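Home | Projects | Files | Notes | About

# standomach: a tissue rack log

November, by Fotini Psarras

Hi! This is the README for my very small, very domestic dataset: what happens when you keep pocket tissues on a two-tier rack and write down where everything goes. There are 119 rows in `packs.csv`, one per pack, and I typed every one of them on the living room floor.

## Columns

- `tier`: top or lower
- `row`: front or back
- `wrapper`: main color only (I gave up on naming the patterns)
- `stacked`: yes or no 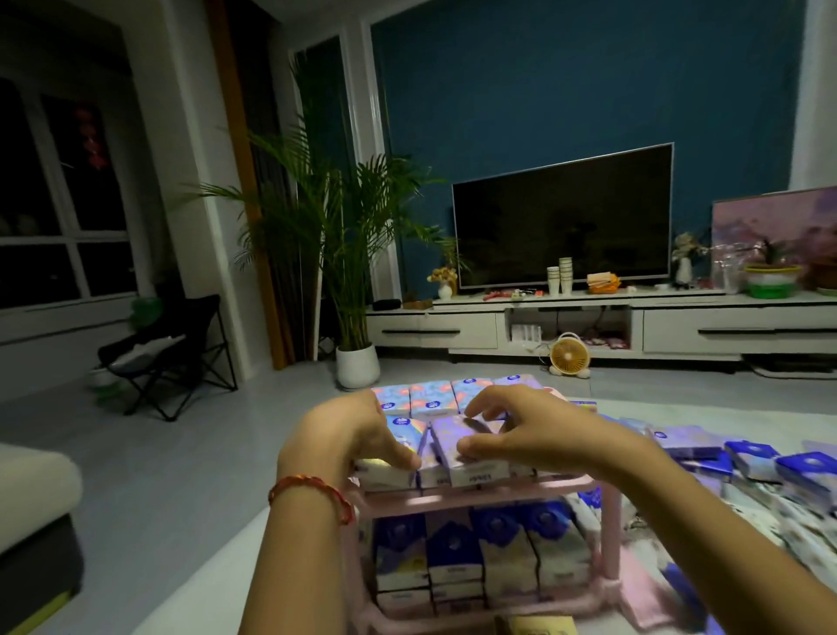

I load the back row first, standing up, then fill in the front and press it down. Similar wrappers stay together where I can manage it, and the lower tier takes stacking better. Anything left over goes in `spare.csv`, which is a mess, sorry!

## Known problems

Wrappers with two colors got logged under whichever one I noticed first. Also, 2 rows have no tier. I'm leaving them blank until I redo the rack.

## Use

Take it, share it, fix my typos.

## Comments

**Werix:** Does lavender count as purple in `wrapper`?

**Fotini:** No, separate value! I'll add it to the list.

**kinnear:** Row 30 is in there twice.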